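About Stusodness

We look after knitwear. People send us hats, scarves and jumpers, or bring them in, and we wash, mend, fold and send them back. That is the whole business. If you were hoping for a page about our journey, we haven't got one, and we tend to distrust the firms that have.

Stusodness was set up by Riaan Tshabalala and Sorin Sandu, who had both worked in the returns room at Lumari and had both grown tired of seeing decent woollens written off over one pulled thread. We started with 2 tables. There are five of us now, and more tables than we have floor for.

What we think about knitwear care

Most of what is written about looking after knits is there to sell you something. We have bought a fair number of the special combs, sprays and scented blocks over the years and we could not tell you that any of them did much. Cool water, a dull soap and time will see to most hats. We don't sell a spray. We have been asked to put our name on one and said no.

We are also wary of the word "restored". A hat that has been worn for three winters will look like a hat that has been worn for three winters. We can close a hole, and we can usually get a cuff to sit better than it did. Anyone who promises you "as new" should be asked what they mean by it.

Ribbed knits

Ribbing gives more trouble than anything else we handle. It stretches where you hold it, and a ribbed piece picked up by one edge will hang in a sack and stay a bit like that if it's left. So we lift from underneath where we can, and we don't use pegs. Riaan used to peg everything and has come round.

Pale colours get their own wash, pinks above all. We don't believe in colour-catching sheets. We tried two kinds, Polat and a cheaper one, and went back to keeping things apart. 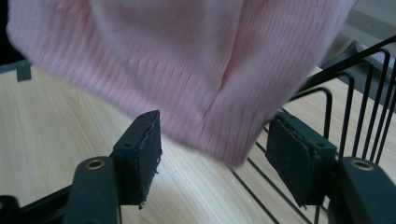 Folding and shaping

A hat doesn't really fold. You can press it flat, which customers seem to expect, and it will arrive with a crease over the crown. We prefer to let it find its shape on the table first, turn the cuff once, and pack it with as little on top of it as the box allows. It takes longer and the boxes are bigger. We had one complaint about the size of the boxes in October and we still think we are right.

The tables are plain light wood. Felt is kind to fine yarn and we like having a piece of it to hand, though Sorin will tell you a clean bare tabletop does nearly as well, and he may have a point. Wire racks are handy for a good many things, but we are not convinced they should be used for drying wool. Thin rods leave lines.

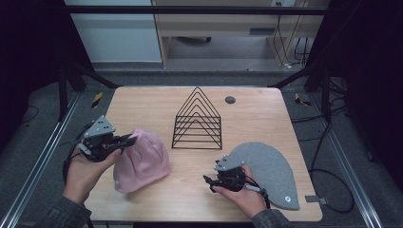
What we don't do

We don't dye. We don't take leather, fur or anything with a zip longer than your hand. We don't do same-day work, and we would be suspicious of anyone who did it with wool.

We also don't publish star ratings. Zunport, who carry our parcels, offered to collect them for us, and we had a look at how it was done. People were being asked to rate the mending before they had opened the box.

Prices and waiting times

Our price list was last changed on 2021-11-04. A plain hat is a plain hat price whatever the label inside says. If a repair is going to cost more than the thing is worth to you, we will say so before we start, and you can have it back unmended for the cost of the postage.

The usual wait is 21 days. In the cold months it is longer, and we would sooner tell you that than quote a figure we can't keep. Last winter we had more than 179 pieces in at once, which was too many, and we now stop taking parcels when the shelves are full.

Visiting

You can bring things in by hand if you write first. Please don't iron them beforehand. Put a note in with your name and what you think is wrong, and we'll have a look and tell you whether we agree.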